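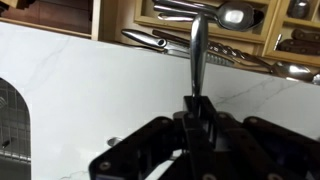

Skoner House – Kitchen and Dining Team

Kitchen assistant, part-time (evenings)

Skoner House serves supper to residents and their guests, and we need one more person to help with clearing, washing up and putting away. The post is for 6 evenings a fortnight, starting in January. Shifts begin at 5 pm.

You will work in the main kitchen and the small pantry next to it. Most of the job is tableware. On a full evening we lay 80 places, and everything has to be back in its own drawer before the kitchen closes.

Duties include:
Clearing tables and scraping plates
Drying and polishing cutlery by hand
Sorting forks, knives and spoons into the drawer organisers
Wiping down worktops and drawer fronts
Reporting bent or missing items to the kitchen supervisor
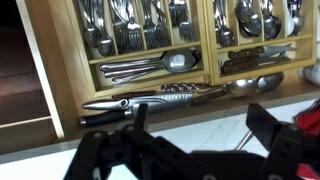

Cutlery drawer with forks, spoons, serving utensils and steak knives.

The steak knives have wooden handles and are washed by hand – they must not be left to soak. Serving spoons are kept with the other long utensils and not mixed in with the tablespoons.
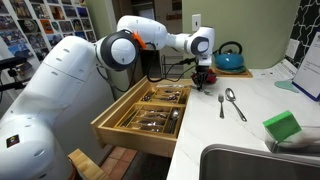 A fork and a spoon on the marble worktop beside the open drawer.

No experience is needed, as training is given on the first two shifts. You should be comfortable standing for long periods and able to lift a full crate of plates. A meal is provided on each shift.

To apply, send a short letter to Percy Apaza, Kitchen Supervisor, quoting reference 708. Please say which evenings you can work.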